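Zernby Community Help
Hands, grippers and end tools

Multi-finger hands or plain two-jaw grippers for sorting push buttons?
Posted by Bezawit Araya, 2025-04-02

Hi all! I've been let loose on the best job I've had in ages, which is working out what sort of hands we should put on a two-armed sorting bench. The parts are push-button switches, the chunky panel kind with a round coloured cap on top and a base underneath. They come to us jumbled and we want them moved between plastic trays by colour. We're teaching it by teleoperation first, then we'll see how much it can do by itself.

So far I've had two setups on the bench. The first was a pair of two-jaw grippers from Palleck with rubber pads. The second is a pair of multi-fingered hands, and I have to say I'm a bit in love with them. They can take hold of a switch in ways the jaws never could, and the first time I drove both together I grinned for the rest of the afternoon.

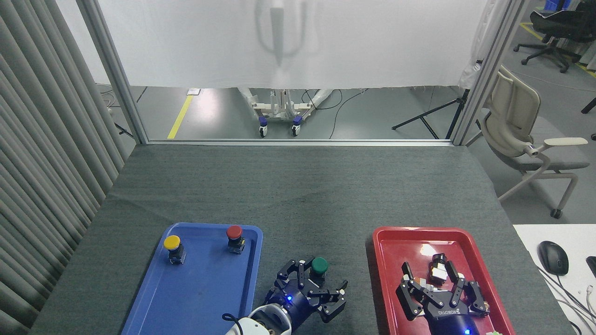
The trouble is that I can't tell whether I'm choosing them because they're better or because they're more fun. The jaws were quicker on a switch standing upright with its cap on top. The hands seem much happier with one lying on its side, but I fuss over the finger positions and every pick takes longer. I also lose sight of the fingertips in the head camera when the hand comes down over the tray, and I end up guessing.

Has anyone compared the two properly on small parts like these? And what did you do about the camera? Our controller is the stock Tradbridge one, nothing fancy, and I can change the trays if I need to.

Leire Requena
Great question, and I'm jealous of your bench! I went through nearly the same thing last November with toggle switches and door-release buttons.

What settled it for me was splitting the test by how the part was lying. I had three piles — upright, on the side, and upside down — and I ran 700 picks with each type of hand. If you lump everything together, the jaws look better than they are, as the easy upright picks hide everything else. On the side-lying parts our fingered hand was well ahead, mostly because I could bring one finger underneath and roll the part up against the others. Upright, the jaws won and it wasn't close.

A few things I'd try before you decide:

Save five or six grasp shapes and put them on buttons, so you aren't steering every finger all the time. This was the biggest change for us. My picks got quicker that same day.

Grip the base and leave the cap alone. A round cap wants to spin, and on a momentary switch you'll be pressing it in while you lift.

Come in at an angle instead of straight down. It leaves a gap for the head camera to look through. We did add a small wrist camera later, which was lovely for the last few centimetres, but I'd angle the approach first because it's free.

Check your tray rims as well. A high rim gets in the way of a wide hand far more than it does a skinny jaw, and we lost plenty of picks near the corners until we changed to shallower ones.

You could also mix them, jaws on one arm and fingers on the other. It's a nuisance to calibrate but it worked for us. Happy to share my scoring sheet if you want it.

Letay Hadgu
just use suction

Adanech Jemal
I wouldn't go with suction for these, the cap is the only smooth face on most of them and you'd need it pointing up every time.

I agree with Leire on the saved grasps. One thing to add is the controller. On our Tradbridge unit the finger commands were sent in the same queue as the arm, so the hand closed a touch late and I blamed the hand for weeks. Look for error 3061 in the log. If you're seeing it, put the hands on their own port and try again before you compare anything. Ours felt like new hands afterwards!

Also, what speed are you closing at? I start fast and slow right down for the last bit.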